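Leg keeps coming off my plastic stool - can it be fixed?
Asked by Pouran Rashti in Home and Repairs

Hello all, I have a white plastic stool with a square seat, the sort with four push-in legs, bought from Kotard a while back. Three are solid but the last one drops off whenever I lift the thing. I've turned it over on a bit of black plastic sheeting to have a proper look.
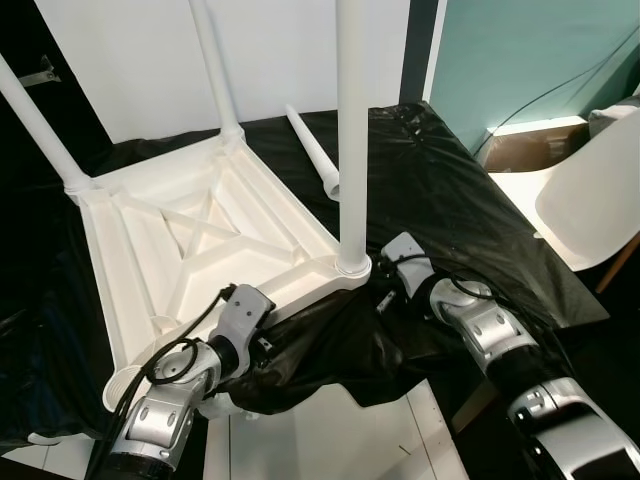

I've tried pushing it back in by hand and it holds for a day, maybe two. I'm fond of it (it's just the right height for shelling peas!) so I'd rather not bin it. Would glue do?

3 answers

Gusach
Oh, I do sympathise, we had the same bother with ours. Before you glue anything, wipe out the socket and the peg with warm soapy water and let them dry for a good 15 minutes or so. Then line the leg up straight and push while turning it a little. 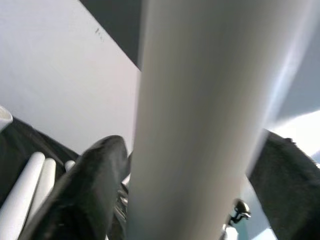

If it still feels slack, wrap a turn or two of plumber's tape round the peg and try again - that did ours, and my mother-in-law sits on it every Sunday lunch without a wobble.

Akbari
superglue

Clasteo
Superglue goes brittle on a lot of plastics, so I'd be wary. Check for a crack round the collar too. If it's split, please don't stand on it.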